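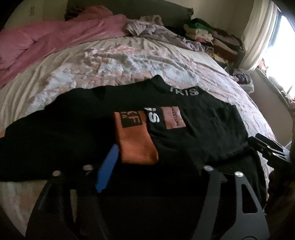

Utodmont long-sleeved top, black, white lettering at the collar

Search products, brands, sizes Go

February
By Catinca Enache

Utodmont printed long-sleeved top, black

Price: £123

Utodmont calls this an everyday top. At £123 I'd want a lot of days out of it. We've taken a small batch on trial because customers kept asking, and I'll set out what I think of it before anyone orders.

It is a plain black top with long sleeves and a fair amount of print on it: white lettering by the collar, more graphics on the front. The brand's leaflet describes the print as "built in". I asked what that meant and got the same leaflet again. To my eye it's a print on a top, and I'd treat it like any other print until somebody shows me different.

The cut is wide. Sneha Pathak tried our sample in her usual size and said the body was roomy but the sleeves came out where she expected. Narendra Thakur, who is a good deal taller, found it short when he reached for a shelf. If you're between sizes, I wouldn't trust the size chart on the swing ticket. Measure a top you already like, flat, armpit to armpit, and send us that number instead. 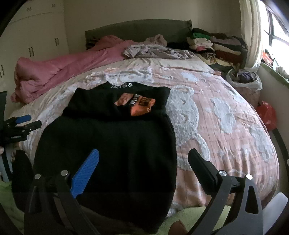
Spread out on the bed, collar at the far end

Black shows everything. Lint, cat hair, toast. The leaflet says the cloth "resists fluff", and our sample picked up plenty from a blanket within an evening. A cheap roller gets it off.

Folding is a fiddle. If you fold it into thirds as the leaflet suggests, one crease lands across the front print, and I can't see that doing it any good over a winter in a drawer. I fold the sleeves back, bring the sides in behind and turn it up once from the hem. It makes a bigger parcel but the print stays flat. Lay it on a bed to do this, as a chair back isn't wide enough.

We put ours through two washes at 30, inside out. No change to the print that I could find. Two washes is not many, and I'd ignore anyone who tells you a top has "passed testing" on that basis, us included. Utodmont says it can be tumble dried on low. We haven't tried, and I'm not going to with a £123 top.

The graphics are the bit people either want or don't. There are small patches of print set side by side in orange shades with a white emblem between them, and they're small enough to miss across a room. Some will think that's tasteful. I think you are paying rather a lot for them.

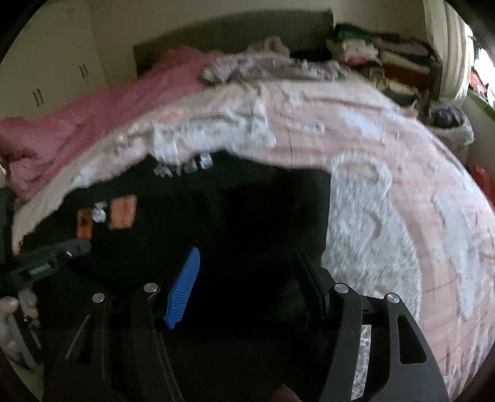 Compared with the others we stock

The Furkberg plain black is cheaper and has a closer fit, with a neck that goes slack sooner than it should. The Orley has the better sleeves and comes in more sizes, though the black is closer to charcoal. Neither has any print. If you only want a black top, buy the Orley.

Returns

Unworn and unwashed, ticket still attached. The maker, Utodmont, won't take back a top for print damage once it's been washed, so have a proper look at yours first. Send size questions to Aarne Oksanen at the shop.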